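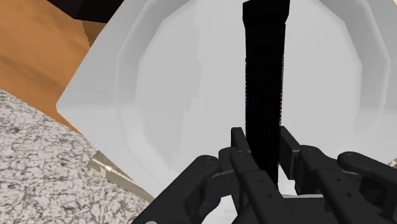

A long black cylinder held upright in a gripper. Computer rendering.

FOR RELEASE IN JANUARY

Wiveo opens its second spare parts counter, in the old Costigan hardware store in Bostcombe

BOSTCOMBE – I'm Rawiri Tamihana, I started Wiveo, and I'm writing this release myself. The last one we paid for used the word "ecosystem" and I've been hearing about it from customers ever since. So please excuse the lack of polish. We have news and I'm very happy about it!

We are opening a new spare parts counter in Bostcombe this January, on the ground floor of the old Costigan building on Mill Street. Doors open at 2 p.m. on the first day and 8 a.m. every day after that, except Sundays, when we sleep.

If you haven't been to our first counter over in Gusgate, the idea is pretty simple. You bring in the thing that broke, or just the broken bit in a sandwich bag, and we try to sell you the one small part that fixes it. Oven knobs. Fridge door seals. The little plastic clip that holds up the dishwasher rack (we sell so many of those clips). Toilet flappers, lamp sockets, blender gaskets, window crank handles, drawer runners for dressers that haven't been made since I was in school. Most of what we sell costs less than lunch.

The Bostcombe counter will carry 2,000 different parts on the shelf from day one, and the rest of our catalog can be sent over from Gusgate on the afternoon van. Order before noon and you can usually pick it up before we close. If we don't have it and can't find it, we'll tell you so and point you to someone who might.

About the building

A lot of people in Bostcombe will remember Costigan Hardware. It traded for 81 years and I bought my first decent screwdriver there, which I still have. When the family retired and the place went dark I used to drive past and look at the bins through the window like some people look at boats. We signed the lease last summer. The original oak counter is staying, along with the nail scale and the wall of small drawers behind it. We've had the drawers cleaned and relabeled, and found a great many things in them, including a wedding ring. If you lost a wedding ring near the wood screws, please get in touch and tell us what's engraved inside it.

The upstairs leaks and will stay closed until the roof is done. The parking lot behind the store is ours to share with the bakery, so please leave the spaces next to their back door free in the mornings.

Who you'll meet

Ashton Mahuika is moving over from Gusgate to run the new counter. Ashton has worked with me from the start and knows more about washing machine door latches than I will ever know about anything. I asked for a quote for this release and got this:

"People come in a bit embarrassed, like they should have thrown the thing out. I tell them to put it on the counter and let's have a look. Half the time it's a spring."

We're also hiring for 3 part-time jobs at the Bostcombe store. You don't need a trade background. You do need to be patient with people who describe a part using only their hands – it's most of the work. Applications are at the Gusgate counter or by email, and a handwritten letter is fine too.

Tuning up, trading in, and the bench

Two things are new for Bostcombe and I want to mention both of them, as we don't have the room in Gusgate.

The first is the bench. We've put a long workbench down the left side of the store with good lamps, a vise at each end and a set of loaner tools. Buy your part, fit it there, go home. There's no charge and no time limit within reason. Staff will give advice, but we won't do electrical work for you at the bench, and anything that runs on gas has to go to a licensed fitter. I'm firm on that one.

The second is the trade-in shelf. If you have a dead appliance with good parts left in it, bring it by and we'll look it over. When there's something usable inside we'll give you store credit and strip it down. Old mixers and sewing machines are especially welcome. Mattresses aren't, and yes, somebody has asked.

How to find your part number

Since this release may end up in the paper, here's the advice we give on the phone all day long. Check inside the door or on the back for a small silver or white sticker. Copy down the whole model number, with every dash and letter, even the ones at the end that look like nonsense. If the sticker has worn off, measure the broken piece in two directions and bring it along. A clear photo on your phone helps too, with a coin next to it for size.

Please don't superglue it first. I understand the urge!

Opening day

There'll be coffee and rolls from the bakery next door until they're gone. Ashton will be at the counter and I'll be at the bench, fixing my mother's toaster, which has been waiting its turn since the fall. Reporters are welcome to come and look around any time that week, and you can have the run of the drawers for photos as long as everything goes back where it came from.

Press contact

Rawiri Tamihana, Wiveo, care of the Gusgate counter. Mornings are best for a call. If I don't pick up I'm in the stockroom, so leave a message with your deadline and I'll ring back.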